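Week 4: Why roads wear out (and who decides when to fix them)

Handout to go with the talk, updated 27th October

Hi all. I've typed up my notes from this week because so many of you were scribbling and I could see you weren't getting it all down. I talk too fast, I know. I've also put in a few things I skipped when we ran out of time, so if something here is new to you, you didn't doze off.

Last week we did bridges, and this week is the boring stuff in between the bridges. I happen to love the boring stuff.

What's under there

When most people think of a road they think of the black part on top. That black part is usually thinner than you'd guess, and most of the strength comes from what it's sitting on. Going from the bottom up you've got:

Subgrade. The dirt that was there already, scraped, shaped and rolled. If this is bad, everything on top of it will be bad sooner or later.

Subbase. Coarse stone, fairly cheap, there to spread the load and let water get away. Small roads sometimes skip it.

Base. Better stone, graded so the little pieces fill the gaps between the big pieces. It gets rolled hard.

Surface. Asphalt mix, meaning stone and sand stuck together with a black binder. On bigger roads this goes down in more than one layer (a binder course, then a wearing course on top).

I like to think of it as a mattress on a bed frame on a floor. A truck presses down on a patch the size of your two hands, and each layer spreads that push out wider, so by the time it gets to the dirt it's a gentle shove. Take out a layer, or let one go soft, and the dirt gets the full punch.

A note on color, as it came up in class: fresh asphalt is black because the binder coats every stone. Over the years the binder on top gets worn off and bleached by the sun, and you start seeing the stone itself. So an old road ends up the color of whatever quarry it came from. Gray is common, but you get browns and pinks too.

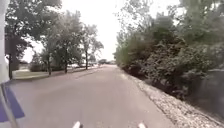 Water, water, water

If you remember one thing from tonight, please let it be this: water does most of the damage, and traffic just finishes the job. Somebody asked me after class if heavy trucks are the real villains. They're bad! A loaded truck does thousands of times more harm than a family car, and I'll show you the rough math in week 6. But put that same truck on a dry, well drained road and the road will put up with it for years. Put it on a road with a soggy base and you'll have ruts by spring.

How does water get in?

Through cracks, obviously. Also from the sides, which people forget. Rain runs off the pavement, sits on the shoulder and sneaks back under the edge. It can come up from below too if the ground water is high. And then a little gets in straight through the surface if the mix wasn't rolled properly and has too many air gaps.

Once it's in there, in a cold climate, it freezes and swells. The road lifts a bit. Then it thaws from the top down, so you've got a layer of mush trapped over ground that's still frozen, with nowhere to drain. That's the worst few weeks of the year for any road, and it's why lots of northern counties put weight limits on in early spring. I grew up thinking those signs were about mud on the tires. No idea where I got that.

Crown, slope and edges

Roads aren't flat. Go and look at one (safely, from the sidewalk please) and you'll see it's a little higher in the middle. That's called the crown, and the usual slope is around two percent, a quarter inch for every foot. It doesn't sound like much but it's enough to get the rain moving.

Where the water goes next depends on the edge. You've got two basic choices. With an open edge, it rolls off onto a shoulder and into a ditch or just soaks away into the grass. Cheap, easy, great until the grass and dirt build up higher than the pavement, and then you've built yourself a bathtub. Every county road crew I've ever met complains about this. The fix is to shave the shoulder down every few years and it's the first thing that gets dropped when money is short.

With a curb and gutter, the water is collected along the edge and carried to a drain. It costs more, but you control where the water goes, and the curb also holds the edge of the pavement together so it doesn't crumble. The weak spot is the joint where the asphalt meets the concrete. They're two different materials, they swell and shrink by different amounts, and a gap will open up there eventually.

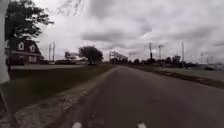 OK, on to the town of Grokow, which was our case study. I know it's a bit of a mess but I picked it for that reason.

Quick recap for those who missed it. Grokow had 77 miles of paved road and one small crew. For years they ran it the way most small places do, worst first. Every September somebody drove around, made a list of the most awful streets, and the money went to those. Sounds fair, right? If your street is a wreck, you get fixed first.

The trouble is that a wrecked street has to be rebuilt, all the way down, and rebuilding is terribly expensive. So they'd rebuild one street, Coelho Avenue being the famous one, and in the meantime a dozen decent streets would slide from "needs a bit of sealing" to "needs an overlay" to "oh dear." The list got longer every single year even though they were spending everything they had.

Then they brought in an outside firm, Fikberg, to score every block. The network was chopped into 1,167 segments and each one got a number for condition. When you plotted the scores, most of the town was sitting in the middle, right at the top of the slope where things start going downhill fast. I drew the curve on the board, and I'll draw it again next time because I squashed it into the corner and the people on the left couldn't see. A road stays good for a long time, then drops quickly. Sealing it before the drop costs very little. Waiting until after costs many times as much for the same result.

So the advice was to stop rebuilding for a while and spend on the good streets. You can imagine how that went over at the town meeting. People living on gravel and patches had to watch crews sealing streets that looked perfectly fine! I have a lot of sympathy for them, to be fair. I'd have been furious.

Cracks, and which ones to worry about

Not all cracks mean the same thing, and this is the part you can practice on your own street.

Long cracks running in the direction of travel, on their own, are often just a seam between two passes of the paving machine. Seal them and move on. If they're sitting right in the wheel path, be more suspicious.

Cracks running straight across at fairly regular gaps come from cold. The surface shrinks and has to let go somewhere.

Big squares, like a patio, mean the binder has gone old and stiff. You see these a lot on parking lots that hardly get used, which surprises people. Traffic kneads the surface a little and in a funny way that keeps it alive.

Small, tight, scaly cracks (alligator cracking) are the bad ones. The base has failed. You can seal it if you like but you're putting a bandage on a broken leg.

Sealing itself is simple. Blow or rout the crack clean, make sure it's dry, pour in hot sealant, scrape it level. The dry part is where it goes wrong. A crew that's behind schedule will pour into a damp crack and the stuff peels out like old chewing gum. The suppliers all have their own product for this, the one Grokow bought was called Sovell, and I have no opinion on it one way or the other. Clean and dry matters more than what's in the bucket.

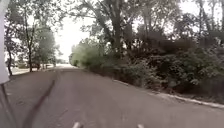
Gonçalo Godinho wrote in after class to say that I'd been too easy on crack sealing as a cure-all. On the paths and side streets he looked after, he said, sealing late in the fall was close to useless, as the cracks were still going to open wider over the winter and the sealant just tore away from one side. He'd do it in the cool part of spring or the cool part of fall, when the crack is about half open, and leave it alone in summer heat when it's squeezed shut. He also thinks I should have mentioned tree roots.

Fair enough on both! The timing point is a good one and I should have said it. Tree roots I'm saving for week 7 with sidewalks, where they do the most mischief, but the short version is that roots go looking for air and moisture, and the loose stone right under a thin pavement has plenty of both.

For next time

Read the chapter on drainage, the first half only. The second half is all culvert sizing and you don't need it.

Walk one block near home and sketch it. Mark where the water goes, what the edge is like, and any cracks you can name. Stick figures are fine. Don't stand in the road.

Have a think about this one, because we'll start with it: say you've got $3,000 left at the end of the year and you can either fill potholes on a street that's already failed, or seal cracks on one that hasn't. Which do you pick, and what do you tell the people on the other street?

Also, whoever left a blue travel mug in the room, it's at the front desk.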